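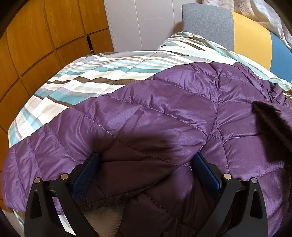 Puffer jackets and the folding arm: what went wrong and how I do them now

If you've got one of the Brirnano folding arms at home you'll know they're brilliant with towels and pretty good with T-shirts (ours does the school polo shirts better than I do). Puffer jackets are another matter, and back in August ours got hold of the lining of one, clamped down and wouldn't let go. I thought I'd write down what happened and what I do differently, as three people at the Sultholm swap morning have asked me the same thing.

What happened was very dull to begin with. The arm picked up the front of the jacket, stopped halfway through the fold and beeped. No error on the panel, just the amber light. I did the daft thing and tugged. The stitching went along the inside pocket, and then the arm woke up and carried on with its fold while my hand was still in there! Only a bruise on my thumb, but it gave me a proper fright, and I said a word I don't usually say in front of the washing.

So, first tip: never pull. Press stop, switch off at the wall and wait 60 seconds. Mine goes slack after that and the fingers can be eased apart by hand. If you only press stop it remembers where it was and may well finish the job, with or without you.

Second tip, look at the pads. Mine had gone shiny with fabric softener, which I'd never have thought to check. When they're slick the arm squeezes harder to make up for it, and on slippery jacket fabric it squeezes harder still. A damp cloth with a drop of washing-up liquid, then a dry one. No polish, no furniture spray. The booklet says to change them after 1,000 folds but I'd go by feel. I got my new set from Sodlow and they took five minutes with a small screwdriver.

Third, and this is the one that's made the biggest difference: work out the fold with the hand gripper before you let the arm anywhere near it. I spread the jacket on the bed and try the pinches myself, slowly. You soon find which bits slide away from you and which bits bunch up. Turn an edge of the lining back and you can see how much cloth you're about to grab, too.

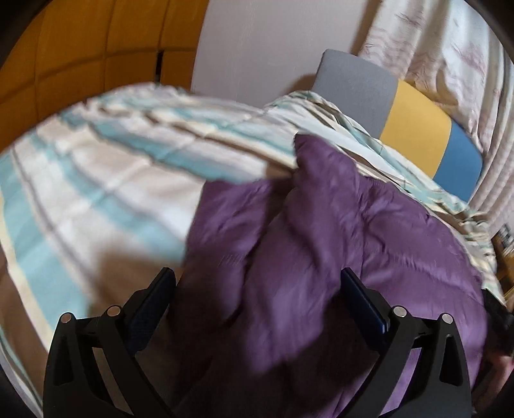

Trying the pinches on the purple puffer before the arm has a go.

A few odds and ends that have helped:

Do the zip up first and check the pockets. A loose zip pull is just the right size to get wedged behind a pad.

Press the air out with your forearms, working from the hem up to the collar. A fat jacket springs back and the arm thinks it's dropped it.

Pinch across a padded part and keep away from the seams, where the thread can catch.

Sleeves in by hand, every time. I gave up on teaching it sleeves.

Keep children and cats out of the room until the light goes off completely. Amber means it's paused, and a paused arm can still move.

As for the torn pocket, I closed it with a ladder stitch in matching thread and it hardly shows. I've sent the fault off to Kováčik, who do the repairs, and I'll add their answer to this page when it comes. Until then the puffers get folded by me.

Last updated September 4, 2026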